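From: Tala Geagea
To: Gatley allotments list
Subject: Re: [gatley-plots] Slugs again, and the beans

Munther Bataineh wrote:
> Has anyone got runner beans past six inches this year? I've lost
> 15 plants in a week and I'm about ready to give up and grow
> nothing but onions. Does the wool stuff work or is it a con?

Hi Munther, hi all,

Don't give up yet! I lost my first lot too (every single one, down to the stalk) and sowed again in pots on the kitchen windowsill. I kept them indoors until they had four proper leaves and a bit of toughness about them, and so far the second batch is holding on.

As for the wool pellets, I'm on the fence. They did something round the lettuces for a fortnight, then the blackbirds had most of them off for nests and I was back out there with a torch at ten at night — my neighbours must think I've lost my mind. A bag isn't cheap either, so I wouldn't buy one for a whole row of beans.

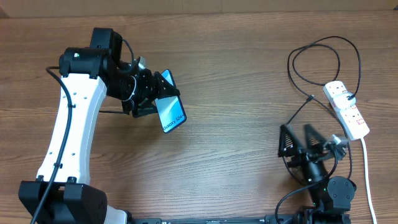
Yiran Tan wrote back to me off-list to say beer traps are the only thing worth bothering with, sunk so the rim sits a little proud of the soil, and that the cheapest lager does just as well as the good stuff. Nassoro swears by nematodes but says you have to get them on while the ground is warm and keep it damp after, and I never remember in time.

I've got 20 spare bean plants hardening off by the water butt if you want some, Munther. Help yourself, but leave me the ones in the blue tray, they're promised to Stojan.

Tala
plot by the Trevaskis Lane gate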